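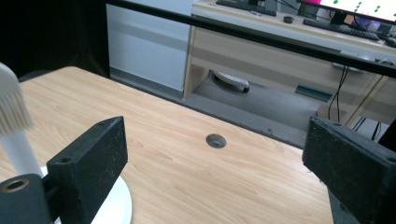
I think a desk should be mostly desk. My friend Pouran Zarei disagrees -- she says a bare tabletop looks like a dentist's waiting room -- but I spent all of May working on a pale wood one with a white lamp-like thing at the side and I'm never going back!

My old desk held 357 things, or so it felt. A stapler I never loaded, a mug of dead pens, those little Pradow trays that were supposed to fix everything (they just gave the mess a place to live).

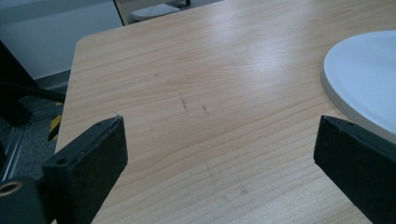 And don't get me started on desk accessories. You can spend $100 on a felt mat to cover up wood you picked for the grain! Why? I like the grain. I stare at it when I'm stuck on a paragraph, and I'd much rather look at that than at a cup of paper clips.

So keep your trays, Pouran. I'll take the cable hole and the lamp-like thing, and my coffee can go on the windowsill.

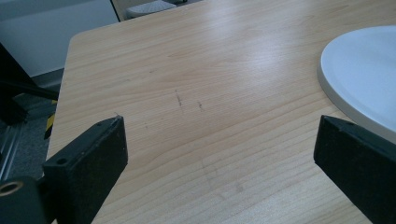
Pale wood, rounded corner, plenty of grain to stare at.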